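Ikix 웨딩 스튜디오 설치 안내서
3장. 본식 원본 보관과 하객 갤러리 설정

개정일: 31/08/2025

이 장은 예식장 상주 스튜디오와 출장 웨딩 촬영 업체에서 Ikix를 처음 설정하는 담당자를 대상으로 한다. 2장의 라이선스 등록과 관리자 계정 생성이 끝난 상태를 전제로 하며, 카메라 본체의 설정은 다루지 않는다.

3.1 설정 전 확인 사항

다음 항목을 준비한다.

- 스튜디오에서 원본 보관용으로 쓸 데스크톱 한 대. 메모리 16GB 이상.
- 원본용 내장 드라이브와 사본용 외장 드라이브. 두 볼륨은 물리적으로 다른 장치여야 한다.
- Revetico 카드 리더 또는 운영체제가 이동식 디스크로 인식하는 일반 카드 리더.
- 관리자 계정과 작가별 하위 계정의 목록.
- 계약서에 적힌 예식 일시, 홀 이름, 상품 구성.

참고: 시스템 드라이브에도 원본을 보관할 수 있으나 권장하지 않는다. 운영체제를 다시 설치할 때 원본 폴더가 초기화 대상에 포함될 수 있다.

3.2 보관용 드라이브 장착

새 내장 드라이브를 추가하지 않는 경우 3.3으로 건너뛴다.

1. Ikix를 종료하고 운영체제를 정상 종료한다.
2. 전원 케이블, 네트워크 케이블, 카드 리더를 모두 분리한다.
3. 본체를 평평하고 흔들리지 않는 작업대에 눕히고 측면 덮개를 연다.
4. 드라이브를 빈 베이에 고정한 뒤 데이터 케이블과 전원 케이블을 연결한다.
5. 덮개를 닫고 본체를 세운 다음 2번에서 분리한 케이블을 다시 연결한다.
6. 운영체제의 디스크 관리 도구에서 새 볼륨을 만들고 이름을 WEDDING_RAW로 지정한다.

주의: 기존 원본이 들어 있는 드라이브를 옮겨 다는 경우 6번을 실행하지 않는다. 볼륨을 새로 만들면 기존 데이터가 삭제된다.

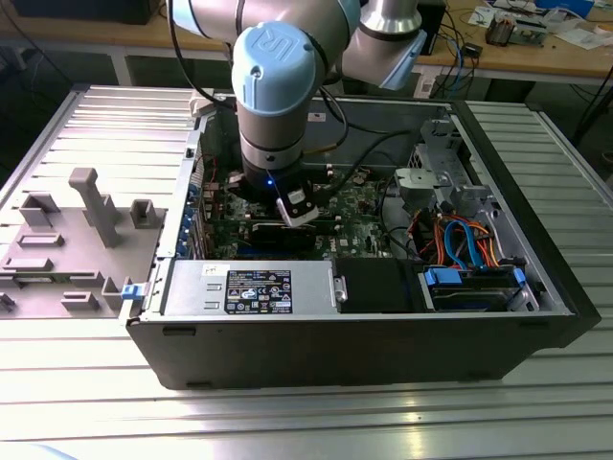 그림 3-1. 옆으로 눕혀 내부를 연 데스크톱 본체

볼륨 이름에는 영문, 숫자, 밑줄만 사용한다. 한글이나 공백이 들어간 이름도 인식은 되지만 Vullovico 앨범 편집기로 내보낼 때 경로 오류가 발생한다. 이미 한글 이름을 쓰고 있다면 내보내기 전에 이름을 바꾸고 Ikix를 다시 시작한다.

3.3 원본 경로와 사본 경로 지정

1. 관리자 계정으로 로그인한다.
2. [환경 설정] > [저장소] > [경로]를 연다.
3. [원본 경로]에 WEDDING_RAW 볼륨의 최상위 폴더를 지정한다.
4. [사본 경로]에 외장 드라이브의 폴더를 지정한다.
5. [경로 검사]를 누른다. 두 항목의 상태가 모두 '정상'으로 표시되어야 한다.
6. [저장]을 누른다.

'동일 장치' 경고가 나오면 두 경로가 한 드라이브의 서로 다른 파티션을 가리키고 있는 것이다. 이 상태에서도 저장은 되지만 사본 기능은 꺼진다.

남은 공간이 150GB 아래로 내려가면 관리자 화면 상단에 노란색 알림이 표시된다. 알림은 관리자 계정에만 나타나며 작가 계정에는 보이지 않는다. 기준값은 [환경 설정] > [저장소] > [알림]에서 변경한다.

3.4 예식 등록

예식 한 건은 하나의 작업 폴더에 대응한다. 같은 날 같은 홀에서 여러 건을 촬영하더라도 폴더를 합치지 않는다.

1. [예식] > [새 예식]을 선택한다.
2. 예식 일시와 홀 이름을 입력한다. 야외 예식은 홀 이름 칸에 장소명을 적는다.
3. 계약 번호를 입력한다. 계약 번호는 등록 후 수정할 수 없다.
4. [상품]에서 계약한 구성을 선택한다. 목록에 없는 구성은 [사용자 지정]을 선택하고 앨범 권수, 액자, 영상 포함 여부를 직접 지정한다.
5. [작가 배정]에서 메인 작가와 서브 작가를 지정한다.
6. [구간]에서 신부 대기실, 예식, 원판, 연회, 폐백 가운데 촬영할 항목을 선택한다.
7. [등록]을 누른다.

참고: 구간은 카메라의 촬영 시각을 기준으로 나뉜다. 메인과 서브 카메라의 시계가 어긋나 있으면 원판 사진이 연회 폴더로 분류되는 등의 문제가 생긴다. 출발 전에 두 카메라의 시각을 맞추고, 이미 촬영한 경우에는 [도구] > [시각 보정]에서 카메라별 오차를 입력한다.

12월처럼 연말 행사와 예식이 겹치는 달에는 홀 측의 시간 변경이 잦다. 예식 시각이 바뀌면 새 예식을 만들지 말고 기존 건의 일시만 수정한다.

3.5 카드 가져오기

1. 메모리 카드의 쓰기 방지 스위치를 잠금 위치로 옮긴다. 스위치가 없는 카드는 그대로 진행한다.
2. 카드를 리더에 넣는다.
3. [가져오기] 창에서 해당 예식의 계약 번호를 선택한다.
4. 카드 구분에 메인 또는 서브를 지정한다.
5. [검증 후 복사]를 선택하고 [시작]을 누른다.
6. 원본과 사본의 상태가 모두 '검증 완료'로 바뀔 때까지 카드를 빼지 않는다.

경고: '검증 완료'가 표시되기 전에는 카드를 포맷하지 않는다. 예식 촬영분은 다시 찍을 수 없으며, 복사 도중 손상된 파일은 Ikix에서 복구하지 못한다.

복사가 중단되면 같은 카드를 다시 넣고 [이어서 복사]를 선택한다. 이미 검증된 파일은 건너뛴다. 같은 파일에서 3회 연속으로 중단되면 리더를 교체한 뒤 다시 시도하고, 그래도 실패하면 카드를 그대로 보관한 상태에서 6장의 오류 코드 표를 확인한다.

3.6 하객 갤러리 공개

하객 갤러리는 신랑 신부와 하객이 웹 브라우저로 사진을 열람하는 페이지다. 원본은 업로드되지 않고 축소본만 전송된다.

1. 예식 목록에서 해당 건을 열고 [갤러리] 탭을 선택한다.
2. [표지]에 사용할 사진을 지정한다.
3. 공개할 구간을 선택한다. 신부 대기실과 폐백은 기본값이 비공개다.
4. [열람 암호]를 입력한다. 계약 번호나 예식 날짜를 암호로 쓰지 않는다.
5. [공개 기간]을 지정한다. 기본값은 6개월이다.
6. [미리 보기]로 휴대전화 화면에서의 배치를 확인한다.
7. [공개]를 누르고 생성된 주소를 계약자에게 전달한다.

주의: 하객이 얼굴이 나온 사진의 삭제를 요청하면 [갤러리] > [숨김 처리]를 사용한다. [삭제]를 선택하면 셀렉 목록에서도 해당 사진이 빠지고, 앨범 시안에 들어간 경우 빈칸으로 남는다.

3.7 앨범 셀렉 연동

1. [셀렉] 탭에서 [고객 선택 허용]을 켠다.
2. 선택 가능한 최대 장수를 상품 구성에 맞게 입력한다.
3. 마감일을 지정한다. 마감 후에는 고객 화면이 읽기 전용으로 바뀐다.
4. 고객이 [선택 완료]를 누르면 상태가 '접수'로 바뀐다.
5. [내보내기] > [Vullovico 형식]을 선택하고 저장 위치를 지정한다.

내보낸 폴더에는 선택된 사진과 순서 파일이 함께 들어 있다. 순서 파일의 이름을 바꾸면 Vullovico가 사진을 촬영 시각순으로 다시 배열한다. Achari 인화 서비스를 쓰는 업체는 5번에서 [Achari 주문서]를 선택한다. 이 경우 색 공간은 sRGB로 고정되며 변경할 수 없다.

앨범 시안 단계에서 고객이 사진을 바꾸려면 관리자가 상태를 '접수'에서 '선택 중'으로 되돌려야 한다. 되돌리기 전에 내보낸 폴더는 자동으로 갱신되지 않으므로 직접 지우고 5번부터 다시 진행한다.

3.8 설정 점검

실제 예식에 적용하기 전에 시험용 예식을 한 건 등록하고 다음을 확인한다.

- 가져온 파일이 원본 경로와 사본 경로에 모두 있는지
- 메인과 서브의 사진이 같은 구간에 올바르게 섞여 있는지
- 열람 암호 없이는 갤러리가 열리지 않는지
- 내보낸 폴더가 앨범 편집기에서 오류 없이 열리는지

점검이 끝나면 [예식] > [시험 건 정리]에서 시험용 예식을 제거한다. 이 메뉴는 계약 번호가 TEST로 시작하는 건만 표시한다.

작가 계정의 권한 설정은 4장을 참조한다.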